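## Storing dahlia tubers over winter - what do you put yours in?

**pollyanthus** wrote:

Right, I lost nearly 30 tubers last winter and I'm not doing it again. They were in cardboard boxes in the shed, wrapped in newspaper, and by spring half were mush and the rest were like walnuts. It's November, the frost has blackened the tops and I've got the lot lifted and sitting upside down on the potting bench. What does everyone pack theirs in? I've read so many different things now (sand, compost, cling film!) that I've gone round in a circle.

---

**OldSpadeBloxham** wrote:

Dry compost, plastic crates, back of the garage. I've done it that way for 14 years and I lose a couple each time, never more. Don't wash them. People will tell you to wash them and then they wonder where the rot came from.

---

**quincehedge** wrote:

I do wash mine, sorry Spade! If you don't wash them you can't see the eyes, you can't see slug damage, and you end up tucking a rotten one in with its healthy neighbours for four months. Wash, then a good week drying somewhere airy with the stems pointing down, then into vermiculite. The drying is what people skimp on.

I've got a bed of Meltlow (the apricot one, floppy stems, gorgeous in a jug) and they're terrible keepers, skinny little necks that snap if you look at them. Vermiculite is the only thing that's got them through.

---

**pollyanthus** wrote:

Oh no, I've got Meltlow as well, it was most of what I lost. How deep do you put them? And lid on or lid off?

---

**quincehedge** wrote:

One layer, just covered, lid resting on top but never clipped down. I check them once a month and if they're wrinkling I give them a tiny spray of water.

---

**marrowman2** wrote:

You're all making hard work of this. Leave them in the ground and put a thick mulch over the top. Mine stay put every year and come up fine, bigger than the lifted ones if anything.

---

**OldSpadeBloxham** wrote:

Depends entirely what ground you've got, marrowman. I'm on heavy clay and it sits wet from now until March. I left a row in once to see and got back a row of labels.

---

**marrowman2** wrote:

Fair enough, I'm on sand. Still think people lift out of habit though.

---

**tin_lid_tess** wrote:

Can I put in a word for metal bins? We get mice in the shed - really determined ones - and they went straight through two plastic crates to get at my tubers. Since I moved over to metal I haven't had a single one nibbled. I bought mine from Filla, the storage place out past the ring road, and they weren't cheap, but they'll see me out.

---

**quincehedge** wrote:

Don't they sweat, Tess? I'd worry about condensation running down the inside whenever it turns mild.

---

**tin_lid_tess** wrote:

They do a bit if you don't line them. I put an old wool blanket down first and then fold the edges over the top. Stand them on a bit of wood too, never straight on concrete. I started a couple of years ago when I had 200 tubers to get under cover in one weekend and I've had very little rot.

---

**pollyanthus** wrote:

200!! I feel a lot better about my bench now. I haven't noticed mice but there was something living behind the lawnmower in the spring, so I might try one metal and one plastic and compare. Vermiculite in both. And I'll wash half of them to keep the peace.

---

**OldSpadeBloxham** wrote:

Label which half. And put the label on the tuber, not the box. I write on mine with an indelible pencil, straight on the skin.

---

**marrowman2** wrote:

And leave one in the ground for me.

---

**pollyanthus** wrote:

Go on then, there's a Londen by the gate I missed anyway. That can be yours. Tess, how big are your bins? I've only got one decent shelf.

---

**tin_lid_tess** wrote:

Big plain grey sheet-metal sort of thing, so measure your shelf before you buy anything! I ended up clearing the whole bottom row for mine.

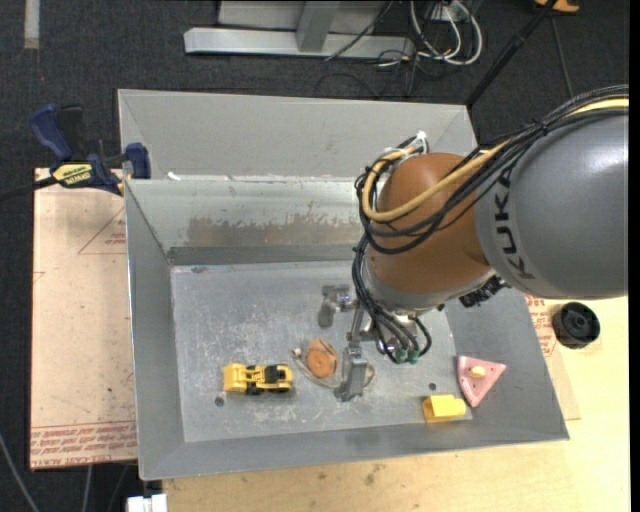 **tin_lid_tess**
*Member, Fruit, Veg & Cut Flowers board*

Also, pollyanthus, if you do go for metal, run your thumb (in a glove!) round the rim before you pay. One I looked at had a nasty burr on it and I'd have had my knuckles open every time I went in for a check. A strip of split hosepipe pushed over the edge sorts it if you're stuck with a sharp one. I'll be in the shed again after tea if you want me to measure anything.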